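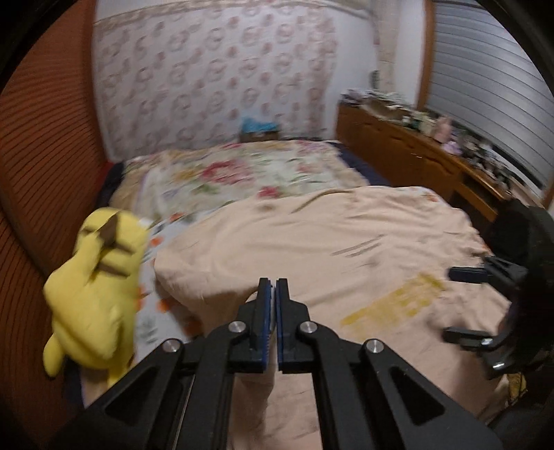
Item 2, bedroom work. Gripper closed, at the bedside.

Minutes of the equipment review meeting, November

Present: Mieke Geerts (chair), Wondimu Degefa, Jolien Visser, Iveta Šimek (minutes)
Apologies: Lies Van Wijk

1. Minutes of the last meeting
Agreed, with one change. The Parkesico quote was for hire only and should not have been written down as a purchase.

2. Gramness hand-held gripper kit
Wondimu went through the offer. The price is 1,176 euros for a pair of grippers with mounts, plus 411 a year for support. Gramness says anyone can pick the tools up and record household tasks good enough to train a robot arm. Mieke asked what "good enough" meant and whether it was written down anywhere. Wondimu had found no figure in the offer.

Jolien was not convinced by the bedroom work. Bedding and clothes are soft and slide about, and she thought a pair of flat fingers would be a poor match for them. The brochure claims 400 usable recordings from one kit before the finger pads need changing. Jolien wanted to know who had counted and what they had been picking up.
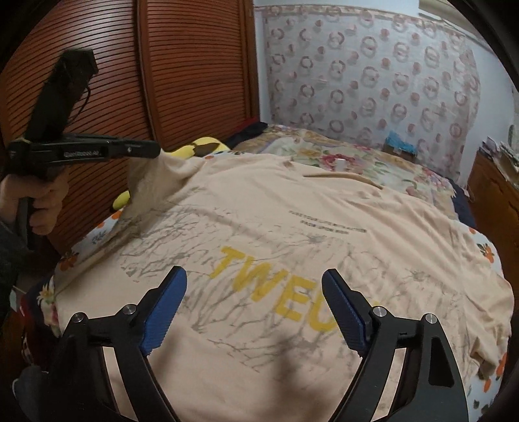
Item 2, T-shirt on the bed. Second gripper, marked GenRobot AI, holding the upper left part.

Wondimu said shirts were a fair test, as most of our clients ask about laundry first. Mieke replied that one corner held up is a long way from a folded shirt, and she would not sign for the kit on the strength of it. Iveta asked if spare pads were in the price. They are not.

Decision: no order for now. Offer to be looked at again once Gramness has answered in writing.
Action: Wondimu to ask for the basis of the 400 claim, the price of pads and the notice period on support.
Action: Jolien to draw up 4 laundry tasks of our own choosing, towels included.

3. Astano software trial
Lies had sent a note. The trial version will not export without a paid account, contrary to what we were told on the phone. Mieke to take this up with Astano. No payment until then.

4. Any other business
The Wuyts invoice is still unpaid as it has the wrong address on it. Iveta to send it back.

Meeting closed at 16.40.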